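Fliretura: Collecting Hand-Held Demonstrations for a Table Clearing Task

Project report, Robotics Elective, Jullarach campus
Rozália Vrabec and Vilém Tóth

1. Background

Our project was to record people doing a simple table task with a hand-held gripper, then use the recordings to train a policy for the lab arm. We called the project Fliretura, after the folder name Vilém had already set up on the shared drive. The task was to pick up a tray, move it to a marked spot and let go of it cleanly. We had one semester, and the lab was ours in the evenings until 9 pm.

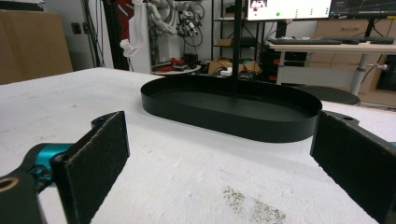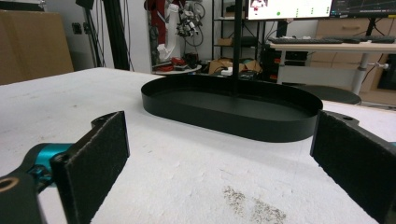

Figures 1 and 2. Black oval tray on the white table, both fingers of the hand-held gripper open.

2. Equipment

The gripper has two padded fingers and a camera that looks out between them. We did not design it. The mechanism came from the Beneš kit that last year's class assembled, and our changes were limited to the pads and the trigger spring. The old pads were bare plastic and let smooth objects slide. We glued on black foam, which grips well but picks up lint from everything it touches. We brushed it down between sessions and still ended up with fuzz along the edges.

Recordings were logged with Piditz, the program the course uses for labelling. It stores each take with a start mark, an end mark and a comment field. We used the comment field a lot more than we expected to.

3. Method

Each of us recorded in blocks of 20 takes and then swapped. A take began with the fingers fully open and the tray in view between them. The operator moved in, closed on the rim, lifted, travelled to the target and released. We agreed on a few rules before starting:

Hold the gripper level for a moment before moving.
Do not look for a better grip once the fingers have closed. Finish the take and mark it as poor.
Change the starting position of the tray every take.
Leave the rest of the room as it is.

The last rule was argued over. Rozália wanted a plain backdrop so the camera would have less to deal with. Vilém thought the arm would have to work in the same room anyway, with the monitors, shelving and cables behind the table, so the recordings should include them. We went with the room as it is. We did not test the other option, so we can't say which of us was right.

4. Results

We kept 135 takes. The rest were thrown out for a late start mark, a dropped tray or an operator's sleeve in the way.

The tray was harder than we had planned for. Its rim is low, so there is little for the pads to hold, and coming in too high meant the fingers closed on nothing. Lifting by one end made the other end sag and drag across the table. Gripping near the middle of the long side worked best, though it meant turning the wrist further than is comfortable for a whole block.

Colour was also a problem. The fingers, pads and tray are all black, and in the labelling stage it was often hard to tell the exact moment when the pad touched the rim. We marked contact separately and then compared. Our marks differed by 3 video frames or more often enough that we went back over the whole set together. A tray in a lighter colour would have saved us several evenings.

The trained policy reached the tray reliably when it started near the centre of the table. Near the edges it tended to stop short - it would hover beside the rim and then close early. We think this comes from our own habits. Looking back through the takes, we both placed the tray close to the middle far more than we realised, in spite of the rule about changing its position.

5. Problems and fixes

The trigger spring came loose 2 times. The second time we replaced the clip and had no further trouble.

Our wrists got sore. Shorter blocks would be better, and a lighter handle would help more.

Some of Vilém's early takes were saved under Rozália's operator name. We sorted them out from the comment field, but the next group should have the program ask for a name at the start of every block.

6. Further work

If the project is continued, we would draw a grid of starting positions and work through it in order. We would also put coloured tape along the edge of each pad so that contact is easier to label. The release part of the task needs its own set of takes, as most of ours have a rushed ending.

The takes, labels and training settings are in the Fliretura folder on the class drive. The spare foam is in the bottom drawer with the clips.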